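4. Hand-held grippers at the wiping station: what changed for the staff

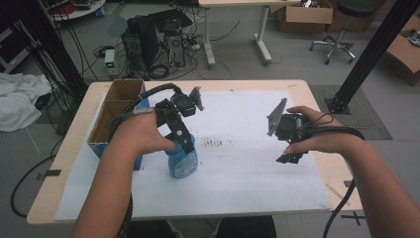
Tuva Sjöberg, Jaanus Kuusk and Kane Wihongi
Tirnora Workplace Study, draft of February 21, 2021

Figure 4. Wiping task, both grippers held by the operator. Spray bottle under the left gripper, marks on the white paper between the two.

4.1 Setup. Same table task as in section 3. Operator works with a gripper in each hand, cables running off both (Fig. 4). No gloves. Spray bottle, paper sheet, box divider at the left end of the table. Bottle is the hard part – the neck is narrow and people tend to come at it from above.

4.2 Who did the work. 8 cleaners from the Kikitz site, all on day shift, none with prior robot experience. Each did 40 minutes at a time, then a break. We logged 1238 runs in total, of which 56 were thrown out (dropped bottle, cable snag, log file missing). Remaining runs were used for training the wiping policy, see section 5.

4.3 What people told us. Interviews by Kuusk, notes checked by Wihongi. Main points:

Wrists. Came up in nearly every interview. The weight sits forward of the hand and the cable pulls on it. Two cleaners asked for shorter sessions and got them in May.

Pace. On the floor they set there own. At the table the software prompts the next run, and several disliked that more than the weight. "I stop when the room is clean. In here I stop when it beeps."

Skill. Mixed. Some liked being asked how they wipe. Others said they were teaching away their own job – management at Kikitz had no clear answer for them, and neither did we.

Pay. Table hours were paid at the normal rate. The senior cleaners thought it should of been higher, as trainers at the site get a supplement. Still open at time of writing.

4.4 Limits. One site, one task, small group. No night shift. Wrist strain is self reported only, we did not measure it. The follow-up at Cimico uses a lighter gripper and the same interview guide.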